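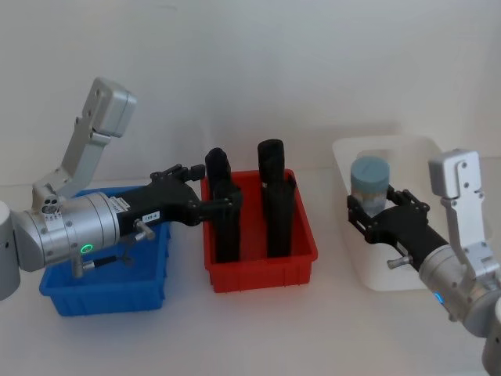

Two-arm sorting table, left gripper cable and bin spacing

Forum: Home and Shared Shop Builds

abundio_c
Posted December 15, 2021

I've been building a sorting table with two arms at the Wainwright shop since October. Blue, red and white bins in a row, one arm coming in from each side, plain white table against a plain wall. The job is to move things between bins without the arms getting into each other. Both arms run off one Cetach controller under the bench.

The right arm does jars on the white bin side and I'm mostly happy with it. The left arm is my problem. It has to reach across the blue bin to get at the red one, and the gripper cable is long enough to hang in a loop below the wrist. I set the travel height at 100 mm over the rims to be safe, and now every pick takes forever.

Questions:
1. Shorten the cable or tie it back along the arm?
2. Would you spread the bins out more or leave them close?

rebane_a

Tie it back. Don't shorten it. If you make it the exact length for the poses you use today, you'll pull the connector the first time you add a new one. Two hook and loop straps, one on each side of the joint, and leave slack between them.

dhajdu

I disagree with rebane_a. Straps on a wrist that rotates are how I broke my first cable. It lasted 17 days. A loop that hangs free is fine as long as it stays clear of the bin rims. I'd leave the loop alone and change the path: come up, go across, come straight down.

rebane_a

How far apart were your straps? If they were both close to the joint then sure, it will break.

dhajdu

Close. Maybe an inch. Fair point, but I still wouldn't strap it.

soyul_s

For question 2, leave the bins close. Longer moves cost you more time than careful ones. What I would do is fasten them down. My bins crept a little with every bump and I kept blaming the calibration. A strip of rubber shelf liner under each one fixed it.

Also, are you keeping one arm parked while the other moves, or running them together?

abundio_c

Together, but with a keep-out zone between the red and white bins. Only one gripper is supposed to be in it at a time. The zone is a box I typed in by hand, and I think I made it too small on the left side.

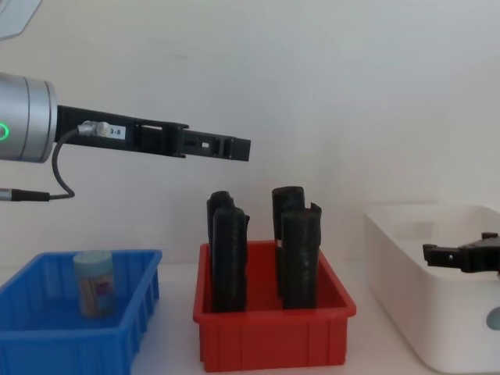

The tall black pieces in the red bin are what made me want so much height. They stick up well above the rim, so a path that is fine over an empty bin will knock into them. I could set the height per bin, low over blue and high over red, but Cetach only gives me one travel height for each arm unless I write the moves out myself.

bakos_m

Write the moves out. It's 7 waypoints at most for what you're doing. I had the same limit on the Gedov board and wasted a month looking for a setting that wasn't there.

On the cable, I'm with dhajdu. Mine has done more than 4,000 picks with a free loop.

rebane_a

On one arm, with no second one to snag it.

bakos_m

True, mine is a single arm.

abundio_c

OK. Shelf liner first, then separate waypoints for the red bin. I'll try the straps set wide apart on the left arm only and leave the right one how it is. If the cable goes I'll post that here too.

soyul_s

Make the keep-out box bigger before you do any of that.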